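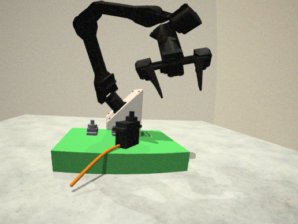 I went back to club cricket in November after two years off. Osa play their home games on a ground with a short leg-side boundary, so the older bowlers keep it full and wide. We made 18 in the first four overs against Eltura, then lost both openers playing across the line. 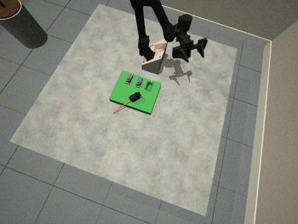
Green board on the gray mat.

I batted at seven and got a few — mostly nudges behind square. My knees held up. Nets start at 6 p.m. next week, and I still need new batting gloves.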